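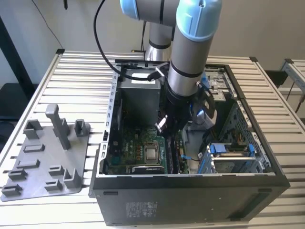 Projektbericht: Roboter beim Zerlegen von Desktop-PCs
Besuch am Tag der offenen Tür bei Cetine, Dezember
Kurs Automatisierungstechnik, Semesterprojekt, Teil 2

1. Anlass

Unser Projekt heißt Plostesier und beschäftigt sich mit der Frage, wie man alte Bürorechner so zerlegt, dass die Teile sortenrein rauskommen. Teil 1 war Literatur und Handversuche in der Werkstatt, Teil 2 sollte eigentlich ein eigener Aufbau werden. Daraus ist wegen der Lieferzeiten nichts geworden (siehe Zwischenbericht). Stattdessen Besuch bei Cetine, die haben einmal im Jahr offenes Labor und diesmal die Demontagezelle im Programm. Anmeldung lief über das Sekretariat, 30 Plätze, wir waren fünf Leute aus dem Kurs.

2. Ablauf

Treffpunkt 9 Uhr am Haupteingang, Sicherheitseinweisung, dann kurzer Vortrag. Inhalt vom Vortrag: Mengen, Gerätetypen, warum Demontage schwerer ist als Montage. Bei der Montage kennt man jedes Teil und seine Lage. Beim Altgerät weiß man vorher nicht, was fehlt, was verbogen ist und ob schon mal jemand drin war. Folien haben wir leider nicht bekommen.

Danach in zwei Gruppen durch das Labor. Gruppe A zuerst Sortierstrecke, Gruppe B zuerst Demontage. Wir waren B. Nach der Mittagspause noch Fragerunde, gegen 14 Uhr Schluss.

3. Aufbau der Zelle

Gelenkarm auf einem Tisch aus Aluminiumprofilen, Rillen dazwischen, auf denen sich alles verschieben und festklemmen lässt. Der PC liegt auf der Seite, Gehäuse offen, Arm greift von oben rein. Links daneben eine graue Platte mit Haltern in verschiedenen Formen. Den Greifer selbst liefert laut Vortrag Pelletier, die Steuersoftware kommt von Biltudbridge und ist auf der Zelle nur als Testversion drauf.

Beim Rechner handelt es sich um einen Dell, steht auf der Platine. Genaues Modell haben wir nicht notiert. Für uns interessant war, dass Laufwerkskäfig und Riegel innen teilweise blaue Kunststoffteile haben. Im Handversuch (Teil 1) waren farbige Riegel bei uns immer die, die ohne Werkzeug aufgehen. Ob das der Roboter auch über die Farbe erkennt, haben wir gefragt. Antwort: nein, im Moment werden die Positionen pro Gehäusetyp eingelernt. Kameraerkennung ist geplant.

4. Beobachtungen bei der Demo

Gezeigt wurde das Arbeiten im Innenraum, nicht das Öffnen. Deckel war schon ab. Das fanden wir schade, weil uns genau der Deckel bei den Handversuchen am meisten Zeit gekostet hat.

- Platz. Im Gehäuse ist es eng, der Greifer muss zwischen Prozessor und Laufwerkskäfig runter. Ein paar Millimeter daneben und er sitzt auf der Blechkante. Der Arm fährt deswegen sehr langsam an.

- Kabel. Größtes Problem laut Betreuung. Starre Teile kann man anfahren, ein Kabel liegt jedes Mal anders. In der Demo wurden die Kabel nicht angefasst. Im Normalbetrieb zieht sie vorher eine Person ab.

- Speicherriegel. Die Steckplätze liegen direkt neben dem Prozessor. Zum Lösen müssen die Klammern auf, erst dann ziehen. Beim ersten Durchgang abgebrochen (Kraftgrenze), beim zweiten hats geklappt.

- Lautstärke. Viel leiser als gedacht. Man konnte sich normal daneben unterhalten.

- Abstand. Absperrband, wir standen dahinter. Für Notizen ok, Details im Gehäuse waren von hinten schlecht zu sehen. Wer vorne stand hat den anderen zugerufen was gerade passiert.

Ein Durchgang für die beiden Speicherriegel dauerte 34 Sekunden, selbst gestoppt mit dem Handy, ohne den abgebrochenen. Von Hand brauchen wir dafür ein paar Sekunden. Der Vergleich ist aber unfair, bei der Demo war die Geschwindigkeit gedrosselt, solange Besucher im Raum sind.

5. Fragerunde (Stichpunkte)

Was passiert bei unbekanntem Gehäuse? Wird aussortiert und geht in die Handdemontage.

Schrauben? Eigenes Werkzeug, wird gewechselt. War nicht aufgebaut.

Warum kein fester Automat statt Gelenkarm? Zu viele verschiedene Geräte, Umbau würde sich nie lohnen.

Lohnt es sich jetzt schon? Bei kleinen Mengen nein. Interessant wird es erst, wenn viele gleiche Rechner auf einmal kommen, z.B. wenn eine Behörde ihren Bestand tauscht.

Darf man die Bahndaten haben? Wird intern geklärt. Bis Abgabe keine Antwort.

6. Was wir für Plostesier mitnehmen

Unsere Reihenfolge aus Teil 1 (Laufwerke, Netzteil, Speicher, Kühler, Platine) müssen wir nochmal anschauen. Für die Hand ist sie gut, für einen Greifer von oben eher nicht. Wenn der Käfig zuerst raus ist, hat man Platz, aber dafür müssen die Kabel weg, und damit ist man gleich beim schwierigsten Schritt. Vorschlag: Speicher zuerst, danach Kabel von Hand, dann Käfig.

Außerdem Halter. Wir hatten das Gehäuse in Teil 1 einfach auf den Tisch gelegt und festgehalten. Geht mit einem Roboter natürlich nicht. Für den eigenen Aufbau brauchen wir Anschläge an mindestens zwei Seiten und eine Klemmung, die nicht über die Kante ragt, sonst stößt das Handgelenk an. Profiltisch wie bei Cetine wäre ideal, ist aber über Budget. Alternative Lochplatte, die steht noch im Keller vom Maschinenbau.

Kraftgrenze: unbedingt von Anfang an einbauen. Der Abbruch in der Demo sah erst nach Fehler aus, hat aber vermutlich den Steckplatz gerettet.

7. Offene Punkte

Zeitmessung nur ein einziger Wert, also nicht belastbar. Sortierstrecke haben wir nur kurz gesehen und hier weggelassen, dazu schreibt Gruppe A. Datenblatt vom Greifer angefragt. Skizze vom Halter kommt in den Anhang, sobald sie lesbar abgezeichent ist.

Tabelle mit den Handzeiten aus Teil 1 siehe Zwischenbericht, Werte unverändert.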